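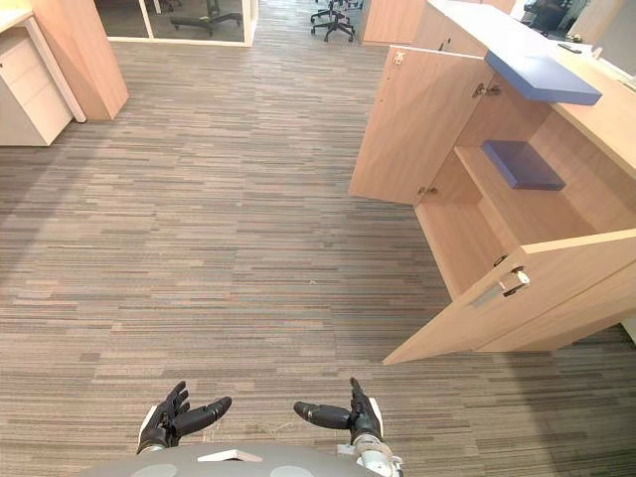

4.3 Recording cabinet examples

Use this section once both arms have passed the joint check in 4.2. Each example covers one door, from the start pose to the return pose. A full set for one cabinet is 27 examples.

1. Stop the robot facing the cabinet, on level floor, and lock the base.
2. Open a new session in Lunura and enter the operator's name and the cabinet number.
3. Bring both hands to the start pose, clear of the doors, with the fingers open.
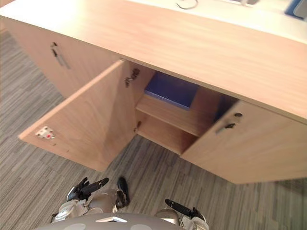
4. Choose the door in the task list. Enter "open" or "closed" for every door in reach, including the ones you don't plan to touch.
5. Press Record and wait 2 seconds before moving.
6. Guide the arm through the task at a steady speed. If you miss the handle, keep going and try again. Recovered misses are kept as training examples.
7. Return to the start pose and press Stop.

Note: Leave objects on the shelves where they are until the set is complete. If something is moved, start a new session.

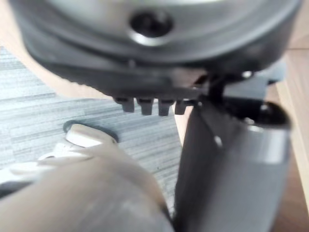 Wrist views need their own check before you save. Play back each one and confirm that the floor or the furniture can be made out past the hand. The housing and finger segment take up a large share of this view, and that is normal. Mark the example "person in view" if you see anything like the blurred beige shape at lower left, which looks like a trouser leg. Marked examples go to Catarina Esteves for review and still count toward the set.

Caution: Keep feet and legs out of the arm's reach while Record is lit. The second operator holds the stop button at all times.

8. Save the session. Upload starts after 20 seconds unless you press Hold.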